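20/04/2022

1/ OK so I finally sat through a full county commission meeting, start to finish, and I have thoughts. Long thread, sorry, get a snack.

2/ Background for people who don't live here: the commission got invited by the governor's office to a "listening session" on the new road money. Every member got the same letter. Four paragraphs, very polite, no agenda attached.

3/ And three of them said no! In public, on the record, with the governor's regional guy sitting right there in the second row. I have lived here 11 years and I've never seen that room so quiet.

4/ Tarek Tahiri went first. His point was that he'd gone to the last one of these back in November, asked about the Urkeo bridge, got told someone would follow up, and is still waiting. He read his own email out loud. It was two lines long and very dry and I loved it.

5/ Now I don't always agree with Tahiri (I voted for the other guy, you all know this, you watched me put the sign up). But he does his homework and he doesn't yell, and that goes a long way with me.
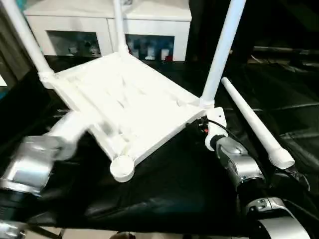 6/ The other side of it, and I want to be fair: if you don't show up you don't get to complain about what gets decided. The member from Prilico said pretty much that. She's going, she's bringing a list, and she wants the rest of them to send her questions by the end of the week.

7/ I kind of think they're both right?? Which is annoying when you came in wanting to be mad at somebody.

8/ Public comment was a mixed bag. 264 people signed the bridge petition and I think 20 of us got up to talk. One man used his whole turn on the leaf pickup schedule. Sir, I'm with you, but wow, not the night for it.

9/ Best speaker by a mile was a woman who drives the school bus out past Evlow. With the bridge down to one lane she has to leave so much earlier that kids are standing on the shoulder in the dark all winter. She didn't say a word about the governor or the letter or who's going to what. You could see a couple of members writing it down.

10/ The regional guy did get up at the end. He said the invitation "remains open" and the office "values the relationship." Somebody behind me laughed out loud. He also wouldn't say whether the bridge is on the project list, and he got asked twice.

11/ What I'd like to see: hold the session here. In our building, in the evening, with the doors open. If the governor's people want to listen they can listen to the bus driver. Commissioner Aydoğan floated that near the end and it got a nod from both camps, so maybe there's something there.

12/ No vote on it yet. It goes on the agenda for the next meeting, and if you want to speak you have to sign the sheet by the door before they start. I missed it the first time I went and had to sit there stewing.

13/ A few people asked in my DMs where to read the letter. The clerk has it at the front desk and she'll make you a copy. Bring change for the machine, it doesn't take bills.

14/ Going to bed. If you were there and I got something wrong, tell me and I'll fix it in the replies tomorrow!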